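Folding a Long-Sleeved Knit Top on a Table

Updated 2023-09-19

This page covers folding a long-sleeved knit shirt or light sweater into a flat packet that fits a 15 inch shelf. The same steps work for sweatshirts without a hood. Button-front shirts are covered on a separate page.

What you need

A table or counter at least 57 cm deep. A cloth over the top is useful, as knits slide on a bare surface and the first fold will not stay square. Dark cloth makes the edges of a light or bright garment easier to see. No folding board is needed.

Before you start

Close any zipper or button at the neck. Turn the sleeves right side out. Check that the garment is fully dry, including the collar and the underarm seams, which are the last parts to dry on a thick knit.

Step 1. Spread the garment

Lay it front side down with the hem toward you. Find the two side seams by touch and pull them apart until the body is a rectangle. Do not pull on the neck opening. Ribbed collars stretch and do not always return.

Step 2. Clear the folds

Most creases in a spread knit run on a diagonal, from a point where the fabric is bunched. Work from that point. Take hold of the bunched end, lift it slightly and draw it straight out along the length of the garment, then lower it. Smoothing over the top with a flat hand before this is done only moves the crease to the other side. 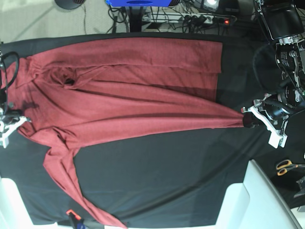

Next, open out the collar and lay the shoulders level with each other. A sleeve that is twisted at the shoulder should be turned at the shoulder seam - turning it at the cuff leaves the twist in place higher up. The sleeve seam should line up with the side seam of the body.

Step 3. Fold the sides

Fold one side in by a third, with the sleeve lying across the back. Fold the sleeve down so that it runs parallel to the side edge. Repeat on the other side. If the cuffs reach past the hem, turn them back up.

Step 4. Fold the length

Bring the hem up to the middle, then fold once more to the collar. For heavy knits over 700 g, stop at a single fold and store flat.

Turn the packet over and straighten the collar. Stack no more than five to a shelf.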